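Thread on the suturing policy work at Birkisau, for people who asked how the labels are done.

Short version: we stopped training on whole stitches. Each demonstration is split into four phases – drive, extract, wrap, cinch – and a small model picks which phase the arms are in before the motion model runs.

The split came out of our December runs. One long-horizon policy did fine on the needle drive and then stalled during extraction, with thread already through the tissue and both arms waiting on each other.

Training set is 1694 demonstrations, all teleoperated on suture pads. We held out 333 for testing and never touched them while tuning.

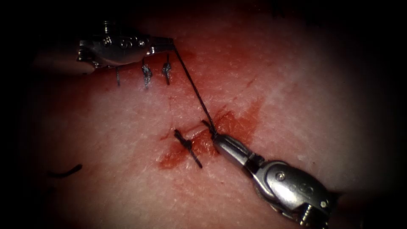
Thread tension is the hard part. We have no force sensing at the tips, so the model has to infer slack from the images. A straight line between two jaws tells you the slack is gone. It doesn't tell you how hard you are pulling.

What helped: a slack label on every frame, three values (loose, straight, unknown). Annotators were told to use unknown freely. Dropping those frames from the loss worked better than forcing a guess.

Inputs are one fixed view of the workspace plus a small wrist view per arm. All views go through the same encoder, weights shared. Separate encoders cost more memory and gained nothing we could measure. 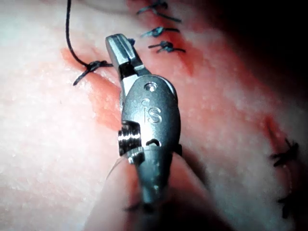
Old stitches turned out to be a bigger problem than lighting. Short dark tails look a lot like the working thread in a low-resolution crop, and an early version of the model would reach for them.

Fix was dull. We stopped starting every demo on a clean pad and kept working on used ones, so finished knots are in the training data at all stages. Wrong-thread grasps on the held-out set went from 44 to 4 with no change to the architecture.

Things that did not help: color jitter on the pad, a longer history window, and predicting the knot position as a side task. The last one made cinching worse. No good explanation yet.

Limits. Pads are not patients. They don't bleed or move with breathing, and the needle meets much the same resistance everywhere. I would not read any of this as a claim about live tissue.

The labeling tool is Hiltero with a custom phase track. Playback and sync between views run on Lubis. The config for both goes up with the code, and the phase definitions are in the readme – read those before comparing numbers with ours.

Next batch adds curved incisions. Same splits, same held-out rule.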